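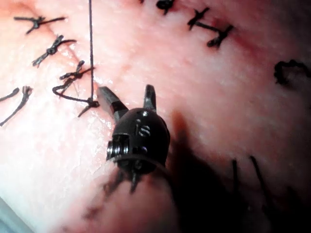 Instrument with open jaws beside a row of sutures.

Drawing for Science, Unit 4: Line, Tone and the Working Sketch
Tutor: Debashish Liyanage

Bring to this session
Two pencils (HB and 2B), a fineliner, a putty eraser, tracing paper and your specimen from Unit 3. If your specimen has gone off, take a shell or seed head from the tray by the sink. Put it back afterwards.

1. What the working sketch is for

A scientific illustration normally goes through several drawings before the final one. The working sketch comes first. It records proportion, the position of parts and any notes on colour or texture. It can be messy. You will trace from it later, so the outline has to be right even if the shading is poor.

Measure before you draw. Take the longest dimension of the specimen and mark it on the page, then take the widest. Everything else is placed against those two lines. If you are enlarging, decide the scale now and write it in the corner. Students who leave the scale until the end usually get it wrong and lose marks under heading B of the assessment sheet.

2. Line

Use a single clean line for an outer edge. Broken or hairy lines suggest fur or a soft margin and should be kept for that. A line may get thicker on the side away from the light. By convention the light comes from the upper left, and an editor will expect this unless you have agreed something else.

Overlap is shown by stopping the further line just short of the nearer one. Leave a small gap. Look at the beetle leg in the Patwary handout, where the upper joint crosses the body.

3. Tone

We use two methods on this course.

Stipple: dots made with an upright pen. Keep them round and evenly sized, and change how close they are to make an area darker. Do not place them in rows. Stipple prints well at small sizes and is what most of the older journals asked for.

Continuous tone: graphite or wash, blended. It is quicker than stipple and better for shiny surfaces, where you need a sharp change from dark to light. Leave the highlight as bare paper. Adding it afterwards with white gouache is allowed, but it tends to look chalky once scanned.

Exercise 4a. Draw a strip of five boxes. Fill them with stipple from lightest to darkest, leaving the first one blank. Repeat in graphite. Allow 50 minutes for both strips.

Exercise 4b. Trace the outline of your working sketch and add tone by one method only. Write the light direction on the back.

4. Labels and scale bars

Leader lines are straight, never cross each other, and have no arrowheads. Labels go in a column to the right where there is room. A scale bar is better than "x3" as it stays correct when the picture is reduced for print.

5. Reading and deadlines

Galley, pages 17 to 19, on preparing artwork for reduction. The Zatar notes on paper and ink are in the course folder.

The finished plate is due in the last week of January, flat, in a card folder, with your working sketch behind it. Plates without a sketch will be handed back unmarked.

Next unit: colour matching.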